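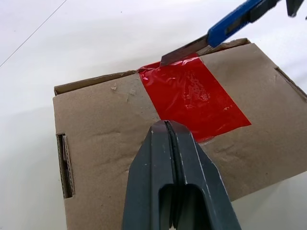 Figure 3. Corrugated cardboard box with red tape on its top face.

3.2 Outer packaging and surface wear

Households in the Dustine and Camargo districts kept every parcel box they received during the study period and handed them over on Sunday. We collected 147 boxes. Each was given a number, weighed empty, and graded by hand for surface wear before being flattened and baled.

Wear was graded on three features: creasing, denting, and crushed corners. Creases and shallow dents of the kind seen in Figure 3 were recorded but did not lower the grade on their own. A box dropped one grade when a crease had broken the outer liner, and two grades when a corner could no longer hold its shape. Two graders worked separately, and where they disagreed the lower grade was used.

Tape was recorded by color and finish. We left it in place during weighing, as the sorting plant at Iltine accepts taped board and most residents do not remove it. In 13 cases the tape tore the liner when the box was opened by the household, and these boxes were placed in a separate group for the fiber tests in Section 4.

The Wundska grading sheet, which we adapted for this work, was written for warehouse stock. It has no entry for boxes that have been used a second time at home for storage or moving. We added one, based on what residents wrote on the return slip. Reused boxes were more common in Camargo, where homes are larger and collection is less frequent. Their grades were lower on corners but close to those of the other boxes on creasing.

Moisture was not measured at the door. Boxes were held indoors overnight before weighing, so the weights given in Table 2 should not be compared with those taken at curbside.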